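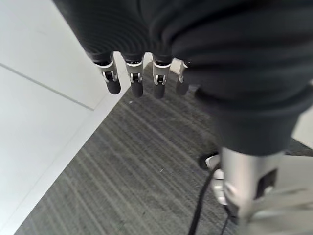
Julio, 7:40. Se reanuda el diario de sala tras la revisión del pavimento. El personal de mantenimiento ha entregado la llave del almacén y el parte firmado, en el que constan 60 metros de rodapié repasado y una partida pendiente junto a la puerta de servicio. Se ruega no arrastrar mobiliario hasta nueva indicación.

9:15. Reunión breve con Reece Bainbridge, responsable de textiles. Se acuerda que las fundas de punto se laven por separado, a temperatura baja, y se guarden extendidas – nunca dobladas por el puño, que cede con facilidad. El pedido a Bekdale asciende a 75 piezas en gris oscuro; el proveedor confirma la entrega para la segunda quincena. La muestra de Gretmont queda descartada por el tacto, demasiado áspero a juicio de quienes la probaron.

12:30. Recibida la factura de Stamatopoulos, con un error en el número de albarán. Devuelta para su corrección.

16:50. Ordenado el armario del fondo. Las etiquetas antiguas, 34 en total, pasan al archivo; las nuevas se colocarán cuando lleguen los soportes. Falta decidir si el tejido acanalado se almacena en rollo o en bandeja. El que suscribe se inclina por la bandeja – el rollo deja marca en el canalé –, pero la decisión corresponde a la dirección.

18:05. Cierre de la sala. Persianas bajadas, luz del pasillo avisada a conserjería.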